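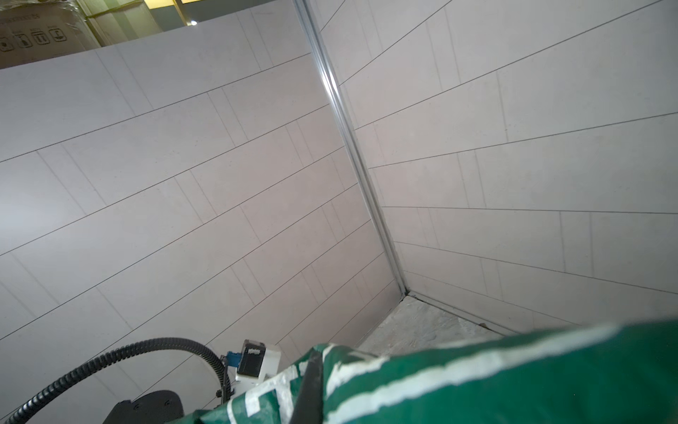

*Page last changed: April, 4:10 p.m.*

# Hanside Mini-Grid Upgrade: Progress Report to the Funder

## 1. Status

The project is in month 14 of a planned 24. Work at Vusetbridge is complete except for the final earthing test. Work at Mostyn is behind schedule. Homwood has passed design review and the order for its switchgear has been placed. Spending to the end of the reporting period is below plan, mostly due to the delay at Mostyn, where the second payment to the line contractor has not fallen due.

No change to the total budget is requested. One change to the schedule is requested in section 5.

## 2. Generation and storage

The Vusetbridge solar array was connected in the previous period and has supplied the local network throughout this one. Two outages were recorded. The first was a planned shutdown to replace a faulty isolator. The second was an inverter trip during a storm, and the unit restarted only after the trip settings were checked on site. The settings have been widened within the limits given by the supplier. No further trips were logged before the end of the period.

The battery at Vusetbridge is being run between 50 percent and full charge until the warranty inspection is done. This leaves less stored energy for the evening peak than the design assumes, and the backup diesel set has been covering the difference. Fuel use is therefore higher than forecast. We expect it to return to the forecast level in the month after the inspection, and the figures will be reported separately so that the effect of the charge limit can be seen.

At Mostyn, the foundations for the battery container are finished. The container itself is in storage at the Hanside yard – it will be moved when the access road can carry the load. The road is the responsibility of the district, and the culvert repair it needs has been tendered but not awarded.

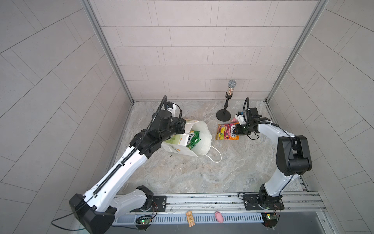 *Two robot arms in an enclosure with tiled walls and aluminum posts.*

## 3. Distribution network

The Vusetbridge network now has four low-voltage feeders in service. Feeder three was re-routed along the school boundary after the landowner on the original line withdrew consent. The new route is longer, and the conductor size was increased to keep voltage drop within the limit. The extra cost was met from the contingency line.

A total of 593 customer connections are live and metered. The remaining applicants fall into two groups: households whose internal wiring failed inspection, and small workshops asking for a three-phase supply. The first group has been given a written list of faults and may reapply without charge. For the second, a load study is under way. Welding and milling loads would overlap with the evening peak if left unmanaged, and the tariff may need a daytime band before these connections are approved.

Technical losses on feeder one are higher than on the others. A clamp meter survey found a poor joint near the market, now remade, but this does not account for all of the difference. A second survey will include the street lighting circuit, which is currently unmetered.

## 4. Tariff and revenue

Prepaid collection is working as designed. The main complaint received is the delay between payment and the arrival of the meter code, which can run to several hours when the mobile network is congested. The vendor has agreed to issue codes through a second gateway, with testing to start next month.

Revenue covers routine operation and part of the replacement reserve. It does not cover the added diesel cost described in section 2. 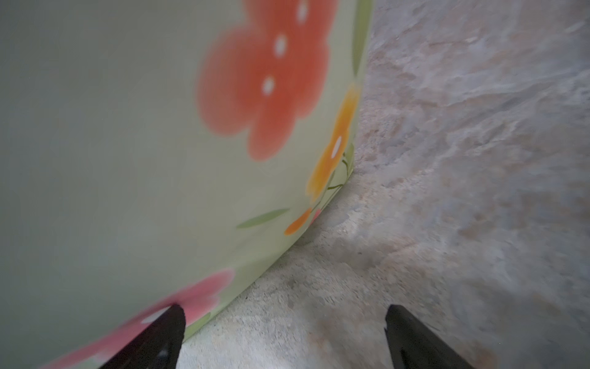

*Red-orange flower on pale green, with gray floor at right.*

## 5. Schedule change requested

We ask that the Mostyn commissioning milestone be separated from the Homwood procurement milestone. The current agreement releases funds for both on a single date. Homwood does not depend on the Mostyn road, and its transformer supplier will hold the quoted price only until the end of next quarter.

## 6. Work for the next period

- Complete the earthing test and hand over the as-built drawings for Vusetbridge.
- Hold the battery warranty inspection and lift the charge limit if it is passed.
- Obtain a written date for the Mostyn culvert repair.
- Finish the workshop load study and submit a draft daytime tariff.
- Begin pole setting at Homwood, starting from the substation end.

The expenditure table and the outage log are attached as separate files. Meter data for feeder one will follow when the second loss survey is complete.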